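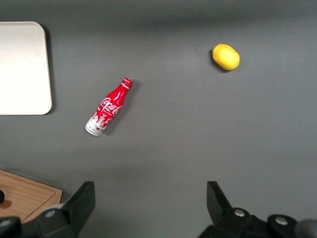

Wrist camera view on the grey table, with the tray, bottle and yellow lemon-shaped object set out.

Daller wrist camera kit, reviewed after 474 recordings
Posted by Maeve Ó Flaithearta, July 20, 2023

We bought the Daller kit in April to record demonstrations for a pick-and-place model. It comes with the camera, a bracket, two cables and a licence for the Sirniner recording software. We already had the arm and the gripper.

Fitting the bracket took 30 minutes. The screws supplied were too long for our wrist plate and I had to use shorter ones. The instructions are a single folded sheet and they skip the cable routing, so expect to work that out for yourself. Ours now runs up the outside of the forearm with three ties.

The view is good. Both fingertips stay in shot at the bottom, and there is plenty of table beyond them. That matters to us, as the model has to learn how far the fingers are from the thing it is reaching for. Shiny objects are the usual trouble. The red Coca-Cola bottle has bright streaks down its side from the lights, but the lettering still reads clearly and the outline is sharp. Yellow and cream come through as different colours, which our old Foley camera could not manage without a lot of fiddling.

Recording is simple. You press the pedal, drive the arm by hand, press again and type a label. Geum-ok Yook did most of the driving and got quick at it. We kept 319 of the 474 recordings. Most of the rest were our own mistakes, such as a wrong label or a grasp that slipped. The software did lose a few when the disk filled up, and it gave no warning.

I have some complaints. You can't edit a label after saving, so a typing error means exporting the file and changing it by script. The playback window has no slow setting. Exposure goes back to automatic each time you unplug the camera, and we spoiled a morning's work before Cillian Nic Aodha noticed the brightness drifting between takes. Lock it every time.

Support answered two of my three emails. The answer on exposure was correct and came the next day.

If you are collecting examples on one arm, I would buy it. For several arms at once I'd look at the Nedard set instead, as Sirniner handles only one camera per licence and the extra licences add up.

Four out of five. I'll update this if the cable wears through at the wrist, where it already looks a bit pinched.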